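Home | Forums | Kitchen & Table | Small Stuff | Search | Log in

Oval tray with the little slots: what is it for, and should I stop keeping pens on it?
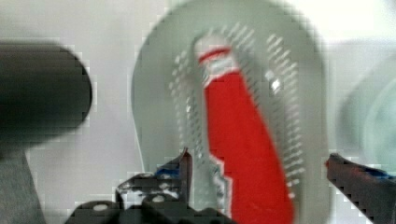 Posted 2024-07-02 by Mortimer Delacroix in Small Stuff

I bought this tray at the Gundadero flea market for 5 dollars from a man who would not tell me what it was and would not go lower. Large, oval, somewhere between gray and green depending on how charitable the light is. There's a slightly paler rim and then a band of short slanted slots following the curve, up one side, over the top and down the other. They get fainter toward the bottom.

It lives on my desk and collects things. The red thing with the white cap is what's on it at the moment. My wife says it is obviously a bathroom tray and I have been eating toast off a bathroom tray. I say it's a serving piece with ambitions. Opinions, please. I have promised to abide by the verdict, within reason.

-----

gravyboat_ed wrote:

Serving piece. My aunt had one in a worse color and it came out for asparagus. The slots let the water go somewhere other than your lap. There should be a second dish that sits underneath, which is the part everyone breaks.

-----

pellmell wrote:

I don't buy the asparagus theory. Do the slots go all the way through? If they're only pressed into the surface, nothing is draining anywhere and Ed's aunt was serving wet asparagus with confidence.

-----

gravyboat_ed wrote:

She did everything with confidence. Hers went through.

-----

Niilo Hakala wrote:

I had a similar oval from Nonetti, bought new, sold as a "vanity and entry tray," a phrase I think means they didn't know either. Kept keys on it for years. The slots are a terrible idea for keys. Every time you reach for them the teeth catch and you drag the entire tray off the shelf. I have a dent in the hall floor to show for it.

For pens it seems fine. The matte finish might mark if one leaks, so I'd put the caps on. I see you do.

-----

Mortimer Delacroix wrote:

Pellmell: I held it up to the window after your post. They go through on the sides. At the far end I honestly couldn't say, because that's where the toast has been.

Niilo: no stamp or name on the back of mine, just a sticker that says 321, and then half of another sticker. Does yours have anything?

-----

Niilo Hakala wrote:

Mine went to my brother in Dristholm, who uses it for soap. So your wife gets a point.

-----

teasel wrote:

Soap. Thank you. It's a bath tray, all of these are bath trays, the slots are there so the bar doesn't sit in a puddle and turn into paste. I used to unpack housewares at a Baran outlet and we had 14 kinds of oval tray, and anything with holes went on the bathroom wall. That was the entire system. Holes, bathroom. No holes, kitchen.

-----

pellmell wrote:

By that system a colander is a bathroom item.

-----

teasel wrote:

You joke, but one October we sold a few that way before the manager came back from vacation.

-----

gravyboat_ed wrote:

I'm sorry, who has a bar of soap that needs a tray that size? It's a platter. You could put a trout on it. Teasel's shop sorted by holes because somebody had to sort by something before lunch.

-----

old_mangle wrote:

Does it matter? I've got a muffin tin full of drawer screws and a toast rack full of bills. Scrub it well with a soft toothbrush, get down into each slot, rinse it from the back, and stand it on edge overnight. Don't use the rough side of the sponge on a matte glaze, if it is a glaze. After that call it whatever you like.

-----

Mortimer Delacroix wrote:

I did the toothbrush. A surprising amount of toast came out, and one staple. The far end does go through, so Ed and his aunt are vindicated as far as drainage goes, and teasel is too, which helps me not at all.

My wife has read the thread and considers the soap brother in Dristholm decisive. I've offered her the trout as a compromise. For now the tray stays on the desk and the toast gets a plate.

-----

pellmell wrote:

What's the red thing, by the way? Marker?

-----

gravyboat_ed wrote:

Start another thread. This one's about asparagus.

-----

Niilo Hakala wrote:

Asked my brother to look under his. He says there's no number and please stop calling during dinner. He also says the slots clog with soap, so maybe it wasn't meant for that either.

Page 1 of 1 | Contact the moderators | Copyright Small Stuff forum, 4,000 members | Back to top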